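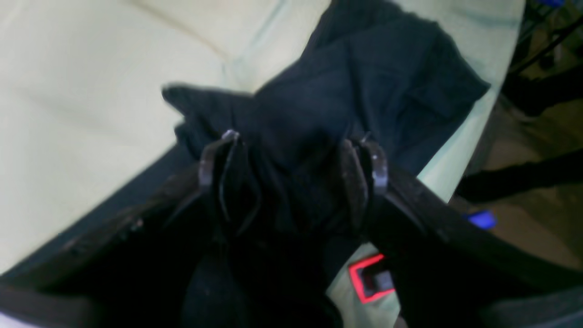 Mealworms in the Classroom - Our Beetle Project

Early Years and Childcare, Level 3. Placement project report, Prundirlow Nursery, pre-school room

Why mealworms

Wanted a living things topic for the 3 to 4s that wasn't frogspawn, as the nursery does frogspawn every spring and the children already know it inside out. Mealworms are cheap, don't smell much and don't need feeding at weekends. They also change, which was the main point. Egg, larva, pupa, beetle. Most of the children had never heard of a pupa.

Setting up

Bought a tub of 40 mealworms from Hurkov, the pet shop by the station. Put them in a clear plastic box with a layer of porridge oats, a slice of carrot for water and holes in the lid. Box went on the low shelf next to the book corner, away from the radiator. Carrot changed every two days. The first slice went mouldy as I left it too long, so that is something to watch.

Risk assessment done before the box came into the room. Main points were hand washing, no tasting the oats (this did need saying) and one child with a dust allergy, whose parents were asked first and were happy so long as the lid stayed on near her.

What we did with the children

Small groups, four at a time, after snack. Magnifying glasses, white trays, paper and crayons. I asked what they thought the worms would turn in to. Answers included snakes, spaghetti, a butterfly and "a bigger worm". We wrote them all on a big sheet and stuck it on the wall at child height.

Races down a cardboard track were the favourite by a long way. Good for language - faster, slower, behind, next to, wriggly. Two children who don't often talk in a group talked a lot here.

We also made a feely chart. Is it hard or soft, does it tickle. Three children did not want to touch and that was fine, they did the drawing.

What happened

The first pupae turned up in week three. Some children thought they were dead. We talked about resting and changing and I read a library book on beetles, which was a bit old for them but the photos were good. First beetle came out pale and went brown then black over a few days. Lots of excitment.

By the end of placement we had 29 beetles. A few larvae died and some were still larvae when I left, so the numbers don't tell a neat story. I should of kept a proper tally from day one and not just notes in my diary.

What the children learned

Most could put the picture cards in the right order by the end, with help on the egg. Several used the word pupa without being asked. One told his nan at pick up that beetles have six legs and spiders are "not allowed" to be insects.

What I would change

Start earlier, in about the second week of placement. Buy 100 so every group has their own tray. Take a photo of the box each morning at the same time and make a time line along the wall. Smaller groups for the quieter children. More for parents too, I only sent home one note.

Beetles have now gone to the after school club at Vesis, box and oats included.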